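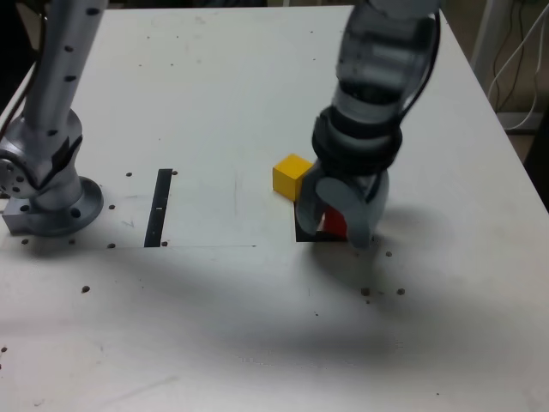

Figure 1. Pick and place with two arms at one table. The gripper has the red block over the marked square; the yellow cube is beside it.

Week 6 handout: Can a machine do the chores yet?
Automation and Everyday Work, Darkevbridge campus
For the tutorial on Tue 11 March

Read this before the tutorial and bring it with you. The Brollholm readings are on the unit page. Section 4 has the written task.

1. What counts as a chore

For this unit a chore is a short job, done often, in a place that was set up for people. Stacking a dishwasher is one. So is sorting returned bolts into bins at the end of a shift, or wiping down a bench. Welding a car door on a production line is left out. The line is built around the machine, the door arrives in the same position each time, and the problem was largely solved decades ago.

Most chores can be broken into a few basic actions: find the thing, get hold of it, move it, let it go in the right spot. The block work in Figure 1 is these actions with nearly everything else taken away. The objects have flat sides and plain colours, and the target is a black outline on a white surface. Students often ask why researchers still bother with blocks. A block task is easy to reset, easy to score and easy to compare between labs. It says little about a sink full of dishes, and it was never meant to.

2. Where things stand

Shop floor. Picking known parts from a known tray is routine. Picking mixed parts from a deep bin is possible and sold commercially, but it is slower than a person and needs someone nearby to clear jams. Fitting a soft part to a hard one (a rubber seal into a groove, for instance) is still mostly hand work.

Home. Vacuuming and lawn mowing are the two chores with machines that ordinary people buy and keep using. Both work because the machine stays on the ground and hardly has to grasp anything. Folding laundry, loading dishes and tidying toys have all been shown in demonstrations. Ask of any demonstration how many attempts were made, who set the room up, and whether a person was driving the arm by remote control.

Two arms. A second arm helps when one hand has to hold while the other works, as with opening a jar or pulling a pillowcase over a pillow. It also brings a cost. The arms share the same space and have to be kept from hitting each other, so planning takes longer.

3. Case: the Yook trial at Iltden

Iltden is a small parts warehouse. In July it trialled a system called Yook on one packing bench, replacing the hand sorting of returned fittings. The trial ran for 17 working days. Staff logged 277 stoppages where a person had to step in.

The causes are listed in the case file on the unit page. The commonest was a fitting lying against the wall of the tote, where the fingers could not get around it. Next came clear plastic bags, which the vision system often missed. Dropped items were less of a problem than management had expected — once the gripper had a part, it generally kept it.

Staff did not ask for the system to be removed. They asked for shallower totes and for the bags to be opened before the returns reached the bench. Both changes were made in the last week. Note what this means for the labour count: opening the bags is a new job, and a person does it.

4. Written task

Choose one chore from your own home or workplace. In one page:

Write out the steps as you would for a new casual on their first day.

Mark each step that relies on touch, or on knowing where things are usually kept.

Say what you would change about the room or the objects to make the job easier for a machine, and whether you would put up with that change.

Make an estimate of how often a person could be called over before the machine stopped being worth having. Give your reasoning.

Hand it in at the start of the Week 7 tutorial. Hard copy is fine. Late work follows the usual rules in the unit outline.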